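Knitters and crocheters wanted for the Grirville mitten study

Posted Jul 20, 2020

Hi all! I'm Everett Calloway, I teach evening textile classes in Grirville, and I'm putting together a little book about how people in our valley make mittens. I need hands. Yours, ideally, if you live anywhere between Grirville and Skildale and you know which end of a needle is which.

I got going on this in April, when I was stuck at home with my grandmother's pattern notebook and way too much time. Her thumb gusset is nothing like the one I learned in Skildale, and Skildale is 13 miles down the road! I called a few people to ask how they do theirs and every single one of them told me something different (one of them told me I'd been doing it wrong for years, and she had a point). So now it's a project.

What I'm after is 18 people who will each knit or crochet one pair of adult mittens, start to finish, from the same yarn, in whatever way comes naturally to you. No pattern from me. I'll mail you two skeins of worsted wool from Kuipers, the yarn shop on Mill Street, plus a notebook. You write down what you do as you go — cast-on, cuff, thumb, decreases, where you swore at it — and then you mail me the notebook and one mitten. You keep the other one until the book is done, and then they get to be a pair again.

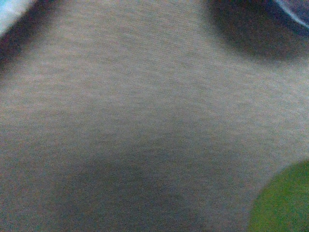
You don't have to be good. I mean that. I have plenty of experts signed up already and what I'm short on is people who learned from a neighbor, or off a library book, or who have made exactly one hat. Left-handers, please, please write to me. I have one so far and she's outnumbered. My oldest knitter is 71 and she has informed me she'd like some competition, so if you can top that, you're in.

Time-wise, most folks should plan on 7 weeks from when the yarn shows up. If you need longer, tell me and we'll work it out. There's one phone call at the end, half an hour or so, where I ask you who taught you and what they'd say about your mittens. I'd like to record the call with your okay, and you can skip any question you want.

Pay is $71 per finished pair, by check, once I have your mitten and your notebook. I cover postage both ways. I know that's not much for the hours in a pair of mittens, but it's what the grant from the Trotstead Fund allows and I've split it as evenly as I could. You'll also get a copy of the book and your name in it, unless you'd like to be left out.

If wool makes you itch, let me know and I'll send the cotton blend. Same deal on everything else. Please don't swap in your own yarn, though, even if it's nicer (it probably is).

To sign up, send me a note care of Kuipers or leave your name and phone number at the counter. Tell me where you live, how long you've been at it, whether you knit or crochet, and which hand you favor. A picture of something you've made is welcome but not required — slippers, a dishcloth, half a scarf, whatever's around.

Kids 13 and up can take part if a parent signs the form. Ask for it at the shop.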